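Stesico Adds Produce Weight Labels to Store Display Line

SKILLUMGATE, 10/30/21 - Stesico will supply printed weight and price labels for sloped produce displays starting in March. The labels fit bins up to 18 inches wide and list price per pound, origin and pack date.

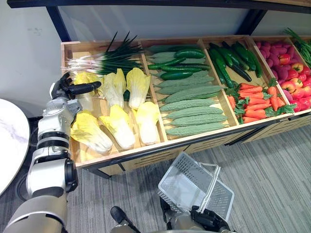 Who can order the labels?
Any grocer with a Stesico supply account. The minimum order is 300 labels.

Each label is printed on matte stock and slides into a clear holder. Stores may change prices at the shelf or send a new price file overnight.

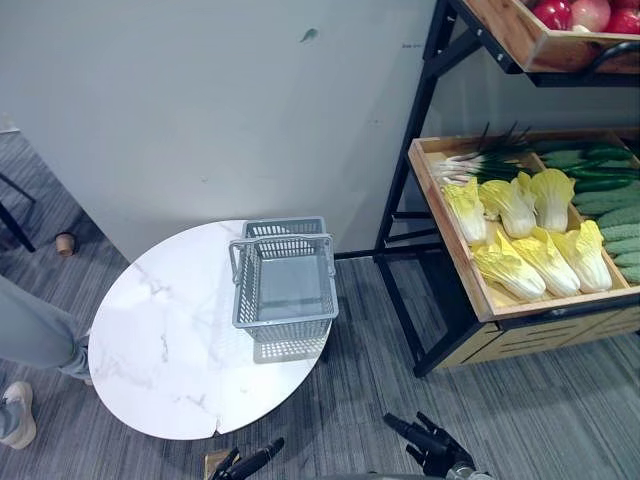
Gray shopping basket on a marble-patterned table.

Ekrem Kahraman, product manager, said the type size was raised to 19 points after shopper trials. "Older shoppers read the price first and the unit second - the layout follows that order," he said. 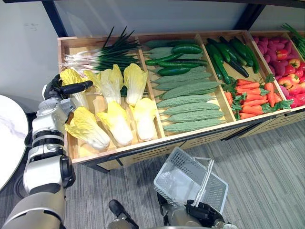

Produce display with napa cabbages.

Setup takes roughly 2 hours per store. Holders are sold separately.

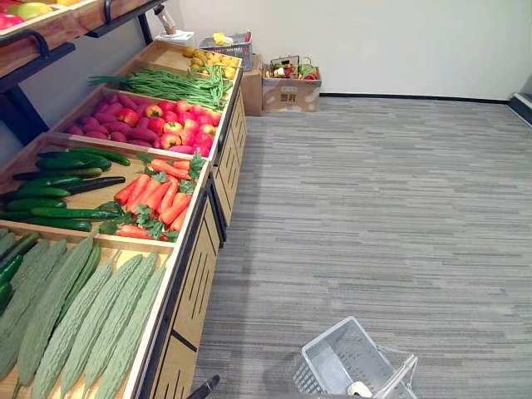 Bitter melons and cucumbers in slanted bins.

Press contact: Bok-nam Jin, Stesico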